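This Week: IPv6 on the Office LAN

Most of the mail we got after the April issue was about IPv6, and most of it came down to one question: do I have to do this now? For a small office with one uplink and a handful of switches, the answer is probably no. But your laptops and phones are already speaking it to each other whether you planned for it or not, so it pays to know what is on the wire.

Start with a capture. Plug into a mirror port, let it run through a normal morning, and filter for router advertisements. At the Trullen office we found two devices sending them. One was the edge router. The other was an old access point that had been left with its factory settings, and 25 clients had picked up a default route through it. People had been complaining of slow page loads there for months. 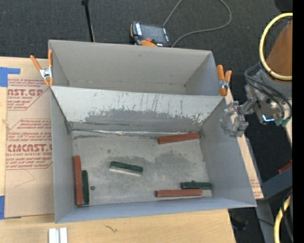
The fix is RA guard, and most managed switches sold in the last several years support it. Turn it on for every access port and leave it off for the port that faces your router. On the Tarnex models the setting is per VLAN, so check each one. We missed the guest VLAN the first time through.

Next comes addressing. Ask your provider for a /56 if they will give you one. Give each VLAN its own /64 and don't try to cut it smaller, as automatic address configuration won't work on anything longer. Write the plan down before you touch the router. Using the VLAN number as part of the prefix makes logs much easier to read later.

Then look at your firewall. Rules written for IPv4 do not carry over. One reader sent us a config with 69 rules for IPv4 and a single "allow established" line for IPv6, with no default deny under it. Also make sure you are not blocking all ICMPv6. Path MTU discovery depends on it, and so does neighbor discovery.

Monitoring can wait until last. Volik 5 will poll both address families, but it counts a dual-stack host as two devices, so watch your license limit.

Next issue: DNS records for dual-stack hosts, and when to leave the AAAA out.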